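Wasow Desk-Tidying Set: notes on collection rules and good practice

README, last revised 11 Sep 2018. Kept by Aranka Pap, with a great deal of help from Pejman Hashemi.

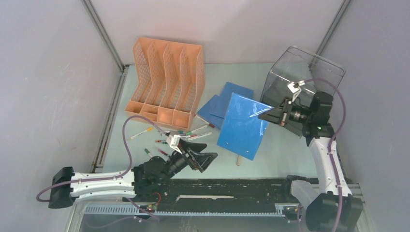 Welcome, and thank you for taking the time to read this before you open the data. We know a README is usually the thing you come back to after something has gone wrong, so we have tried to write this one in the order in which things tend to go wrong.

What the set is

Wasow is a collection of teleoperated episodes on a two-armed bench. The job is office tidying: folders go into the file slots of a desk organizer, and markers go into the small compartments along its front. There are 443 episodes in this release. Each one is a single attempt from start to finish, with joint positions for both arms, gripper commands, video, and a short text note from the operator. The notes are uneven. Pejman writes a paragraph and I write four words, and we decided to leave them as they were.

The bench itself was set up at our Uvholm workshop, and everything in this release comes from that one bench. If you are hoping for variety in walls and tabletops, we are sorry to say you won't get it from us yet — Florkska, the follow-up set, is meant to cover that.

Why so many rules

When we began, we had one rule, and it was "tidy the desk." Our first batch of 50 episodes came out so different from one another that we could hardly compare two of them. One operator stacked folders first, another chased markers all over the table, and a third (me, I'm afraid) let go of things from much too high. We threw that batch out in August and sat down to agree on how the work should be done. What follows is that agreement, tidied up a little for outside readers.

Before an episode

Both arms start at the rest pose. Please wait until they have stopped moving before you press record, even if you're in a hurry.

The organizer starts empty and upright, with the small compartments toward the front. Its exact spot may change between episodes, but both arms have to be able to reach the slots.

Folders start lying flat. They may overlap, and we encourage it, as a folder lying half under another is a much better lesson than one sitting neatly by itself. Folders should be closed, with nothing inside.

Markers start loose on the table with their caps on. Let them fall where they like and don't line them up. If a marker rolls out of reach before recording, move it back by hand. If it rolls away after recording has begun, leave it where it is and say so in the note.

Check the cables. This is Pejman's rule and he would want it in capital letters. The cable from each wrist module needs enough slack to follow the arm through its whole reach, without hanging so low that it sweeps the tabletop. Look at it with the arm stretched out as well as tucked in.

During an episode

Folders come first, then markers. We argued over this for a good while. Going the other way is perfectly possible, but a folder being swung over full compartments has a habit of catching on whatever is sticking up, and we wanted one order throughout.

Take a folder by an edge or a corner and close the fingers only as far as you need to hold it. Lift it clear of its neighbors before moving sideways. Dragging one folder across another is allowed as a last resort and should be tagged "drag" in the note.

One arm holds, the other waits or helps. The waiting arm keeps its gripper open and stays out of the path of the moving one. It may come in to steady a folder, but only once the first arm has come to a stop. Both arms moving fast in the middle of the table is the one thing that will get an episode rejected outright, no matter how nicely it ends.

Lower things into place. A folder should be let go only when its bottom edge is inside the slot, and a marker only when its tip or cap is below the rim of the compartment. Either end of the marker may go in first, and any compartment will do.

If you drop something, carry on. Recoveries are worth having and we do not cut them out. Three failed tries at the same object is the limit, after which you should move on to the next one.

Keep hands out of the enclosure while the arms are powered. If you have to reach in, stop the episode, press the stop button, and wait for Pejman's little checklist to clear on the screen. There are no exceptions for marker caps.

After an episode

Return the arms to rest, stop recording, and write the note right away. An episode is marked "complete" when every folder is in a slot and every marker still within reach is in a compartment. Otherwise it is "partial," and partial episodes stay in the release with the label attached.

Operators stop for a break after up to 100 minutes. Tired driving shows in the data long before the driver notices it, and Aranka's afternoon sessions from the first week are proof enough. (Yes, that is me again. Pejman added that sentence and I have let it stand.)

Review

Each episode is watched once by someone other than the operator. The reviewer looks for arm crossings, early releases, cable snags and a missing note. We don't score style. A slow, careful episode and a brisk one are treated alike, provided both kept to the rules.

Known gaps

The folders and markers are ordinary office ones and we did not try to cover a range of brands or sizes. Lighting hardly changes. Shiny folder covers throw reflections, and at some angles these wash out an edge you might want to track. We left those episodes in. The clear bin in the rear corner plays no part in the task, so please don't read anything into it if your model takes an interest.

Episode 200 has its two wrist streams swapped. We found it too late to fix in this release, and the correction will come with the next one.

Using and citing

You are welcome to use the set for research and teaching. Please name it as Wasow and mention the version you used. If you adapt the rules for your own bench, as the group at Çetinkaya has been doing for kitchen drawers, we would dearly love to see what you changed — send it to Aranka, who reads everything, or to Pejman, who answers faster.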